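Gripper fault stops packing cell at Tapsell for second time this month

September 8, 2023

Trekstead has pulled one of its robot packing cells at the Tapsell site out of service after the gripper let go of a part mid-move, the second time it has happened since the start of the month. No injuries. The part, a hardwood drawer front going out to Skandwood, landed inside the guarding and slid up against the fence.

The cell has been locked off since the early shift on Wednesday and will stay that way over the weekend at least.

Maxine Brunton, operations manager at the site, told us the drop came without any warning on the screen. "It said it was holding. Green light, part present, all of it. And the part was on the floor."

The first drop was put down to a dusty workpiece. Wiped down, restarted, back to work inside the hour. Brunton says that was a mistake and she has told the shift so. "We should of stopped then and had a proper look. We got lucky with where it fell."

What is known so far. The cell uses a two-finger electric gripper, the control software is from Ollex, and the arm had done 854 picks since its last check. The drop happened on the turn between the infeed table and the carton, which is where the arm moves fastest. Staff nearby heard it hit the floor before the arm stopped. It carried on to the carton, opened its fingers over nothing and went back for the next one. An operator, Lachlan Henare, hit the stop.

Henare said the noise was what got his attention. "Bit of a crack, then it's just carrying on like normal. So I hit the button. You don't think about it."

He was outside the fence, as was everyone else on the line. The interlock on the gate was tested afterwards and worked.

Two theories going at the moment. One is that the grip force setting was changed when the Skandwood job was loaded — the fronts are heavier than the softwood ones the cell was set up on — and the new value either didnt save or was overwritten on restart. The other is mechanical, wear in the finger drive, so that the fingers close to the right width but don't hold it under load. Could be a bit of both.

Martti Rautiainen, the service engineer on the job, is leaning towards the setting but won't be drawn further until the tests are done. He arrived Thursday with a force gauge and a spare drive. The stored job files have been copied off and he is going through them line by line against the paper sheet from commissioning. Three of the values do not match. Whether any of the three matters is another question, he said, and one of them is only the colour of a status lamp.

More worrying for the site is the part-present signal. The controller works out that it is holding something from the position of the fingers alone. If they stop short of fully closed, it calls that a part. Nothing checks again once the arm is on the move. So a front that slips out after the lift may never be noticed, and on both occasions it wasn't.

Kylie Grimshaw, who looks after safety for Trekstead across its sites, has asked for the same check to be made on every cell running that version of the software. She would not say how many that is. She has also asked for the fastest part of the move to be slowed on any of them handling hardwood, starting straight away.

"A drop inside the fence is what the fence is for," she said. "A drop the machine doesn't know about is a different problem and I want it fixed before that gate is unlocked."

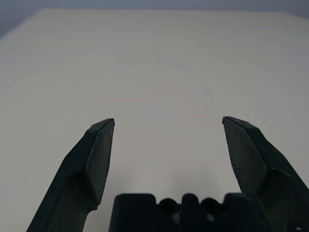
Grip tests come first, before any more fronts go through. Rautiainen wants the gripper cycled with nothing in it, then on a test block, then on a scrap front, with the force read off at each step. Opened wide over a bare table, the two dark fingers lean in towards each other, each with a flat inner face, and it is those faces that have to take the whole weight of a front on the turn. They will be checked for wear and for polish dust, which was the explanation first time round. If the numbers hold up the spare drive goes back in its box. If not it gets fitted and the whole lot is run again from the top.

After that comes a change to the program, so that the finger position is looked at again halfway through the move and once more before release. Any difference and the arm stops where it is. The site has asked for that in writing from Ollex. A reply had not come by the time this went up.

Packing is being done by hand in the meantime, at a bench next to the locked cell, with two people moved over from sanding. Skandwood's order is running late by 90 cartons. Leonie Paewai, who plans the dispatch side, said the customer had been told on Thursday morning and had taken it well enough, and that 43 of those should be on Monday's lorry if the tape machine behaves.

Staff on all shifts are being reminded that any dropped part is a stop and a phone call, whatever the screen says. No wiping down and restarting. The notice is up by the clocking-in machine and on the gate itself.

Restart date not set. Brunton said she would rather be asked about late cartons than the other thing. Rautiainen is booked on site through to Tuesday, and a written report goes to Grimshaw after that.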